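Kellorside envelope and stationery project: how we're getting on
Progress report to the Bezerra Fund, covering the spring and up to the end of August

Hello again. You asked for something shorter than last time, so I've left the supplier correspondence out and you can shout if you want it. Bereket Ayele has checked the figures but the wording is all mine, so blame me for any waffle.

Where we are with the window envelopes

When I last wrote we were still sending every rent statement in the old double-window envelopes, and I was moaning about the addresses slipping. We've now gone over completely to the single-window ones from Vallow, with the return address printed on the flap, and it's a huge improvement! In the period we posted 3,462 statements and letters in them, and 34 came back undelivered. Most of those were people who'd moved on and hadn't told us, which no envelope in the world is going to fix, but two were down to us: the sheet had been folded the wrong way and the postcode was hidden. Bereket has since drawn a fold line on the master template (very faint grey, you'd hardly spot it) and we haven't had another.

The gum on the first delivery was poor. I did mention this on the phone. You'd press the flap down, turn round to pick up the next one, and it would be lifting at the corners like stale bread. Vallow took back what we hadn't used and sent the peel-and-seal sort at the same price, so I've no complaints about how they dealt with it, only about the lost fortnight. We caught up by the middle of the following month.
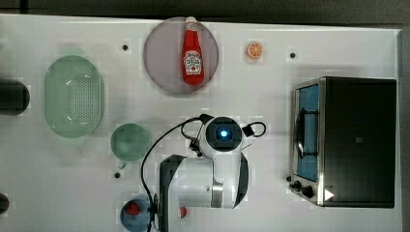
The labels are the other half of the grant, and they've been slower. We went with Jondow for the sheets, mainly on price, and they run through the office printer nicely provided you feed them one at a time from the side tray. Feed them from the main drawer and they peel inside the machine (we had the back off it twice). What I hadn't bargained for was how long it would take to agree on a design. Everybody wanted the logo, the phone number, the office hours and the repairs line on it, and by the time you've fitted all that on, the type is too small for half our tenants to read. I ended up telling people to think about the label on a ketchup bottle, like the red one lying on the plate there: you know what it is well before you're near enough to read the small print. So we've got the name big, the phone number under it, and that's your lot. The office hours have gone on the letterhead where there's room for them.

Large print and the reply envelopes

This is the bit I'm most pleased with. We offered large-print statements to anyone who asked, and 559 households have now taken us up on it, far more than I'd put in the bid. They go out flat in the C4 board-backed envelopes so that the fold doesn't run through the figures. It does cost more in postage, and I've shown that on its own line in the spreadsheet so it isn't muddled up with the ordinary second-class stuff.

The reply envelopes have been a mixed story. People like having one, and we're getting forms back quicker than we used to, but I'd ordered them the same size as the outer ones, like a fool, so they had to be folded in half to go in. Then the window side creased and the address didn't line up. The new order is one size down and slips in without any fuss. We've kept the old ones for internal post and I expect we'll be using them until I retire.

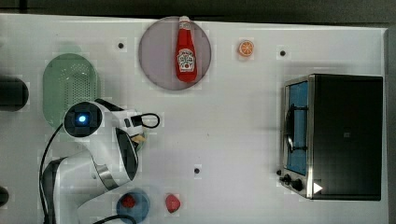

We also looked at a small folding machine, as you suggested. Vallow lent us one for a trial and it's quick, I'll give it that, but it doesn't care for our heavier letterhead and it jams if there's a staple anywhere near it. For ordinary statements it was lovely. My feeling is that we should wait until the letterhead is reprinted on lighter paper and then try again, so I haven't spent that part of the money. It's sitting where you'd expect to find it, under equipment.

Money

We're a little under on envelopes, thanks to the replacement stock, and a little over on postage, thanks to the large print. Toner is over as well. I'd budgeted on the old statement layout, and the new one has a shaded box at the top that drinks the stuff. Bereket is going to swap the shading for a plain outline before the next run, which ought to bring it back down.

What's next

First job is the letterhead. I've asked for prices on the lighter paper from Jondow and one local printer, and I'll send you both before I order anything. After that we want to change the reminder letters, which still go out in the old style and look as if they've come from a different office altogether. I'd also like to use up to a tenth of the unspent equipment money on a decent guillotine, as ours chews the edges. Could you let me know if that's allowed under the terms, or whether I need to fill in the variation form? I've got a copy of the form here somewhere, and I can get it back to you the same week.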